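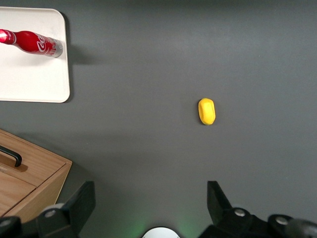
Bomier Grip 2 - tabletop picking kit, sold by Sterkarby. Two-finger gripper plus wrist camera, fits most small arms. Designed by Ulla Pitkänen, first shown in June. Price 1,299 euros, arm not included. Weight 330 grams with out cable.

Aimed at schools and small labs. Handles bottles, toys, small boxes. Setup is quick, software less so - early reviewers complained of a clumsy menu, since redone. Spare fingertips sold in packs of eight. No battery verison.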